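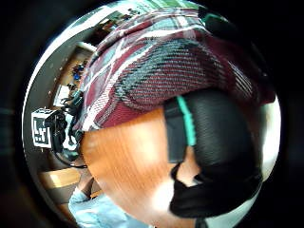

So who do I complain to when the robot is slow? One of you wrote that in the margin of the last assignment, and I liked it so much that I threw out my planned opening and built these notes around it. Thank you, whoever you are!

Notes for session 5, posted 2020-12-19

We left off with the Ferreira plant in Atport, where returned kitchen goods get sorted, wiped down and boxed up again. Before the change, a crew at a table did all of it by hand and the lead on each shift decided who did what. Then management brought in Vorko, a sorting system with two arms, and the work got cut up differently. The arms took the easy items (square boxes, mostly). People kept everything floppy, sticky, tangled or missing its label.

Sounds great on paper, right? The boring part goes to the machine. But think about what the easy boxes had been doing for people all day. They were the breather between the hard ones. When I visited, the sorters told me the same thing over and over: the hours hadn't changed and they went home more tired. One woman said she used to let her mind wander on the square boxes and now there weren't any. I've never had that come up in a sales brochure.

Please write this term down, it will come back on the final: residual work. It's whatever is left for people once the machine has taken what it can handle. Residual work is usually harder per item than the old mix, and it's usually still paid at the old rate, and

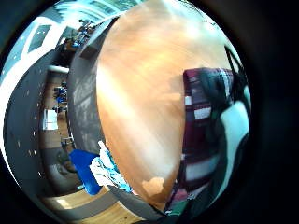 it tends to vanish from the reports too. At Ferreira the screen by the door showed items handled by the arms, 3,027 on the day I was there. The hand-sorted items went on a paper sheet in a drawer. Guess which number got read out at the shift meeting.

Second term: showing work. Somebody has to demonstrate a job before a machine can learn it, over and over, pretty slowly, with the gear on. Is that training? Is it production? Ferreira had no pay code for it at first, so it got logged as "other." After a few weeks the sorters asked for their own code and got one, plus a say in which tasks got demonstrated. I'd call that the most interesting thing that happened in the building, and it took up half a page in the company's own write-up.

Compare that with Alov, the reading for next time. Same kind of system, much smaller shop. Over there the crew rotates: everyone spends part of the shift on the hard pile and part of it looking after the arms. Output went up less than the managers wanted. Hardly anyone quit. I go back and forth on whether that's a success, and I want to hear you argue about it.

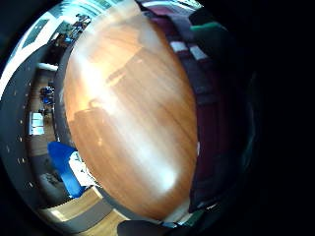

Department of Labor and Workplace Studies | Course Handouts

For next time

Read the Alov case through page 19. Skip the appendix unless you love spreadsheets.

Pick a job you've had (babysitting counts, so does the campus dining hall) and write one page on it. Which parts would a machine take first? What would your day feel like with only the rest? Then tell me who you'd go to when the machine was slow, and whether that person could do anything about it.

Bring the page on paper, please. We'll be swapping them across the table, and my laptop is in no mood to open thirty attachments again.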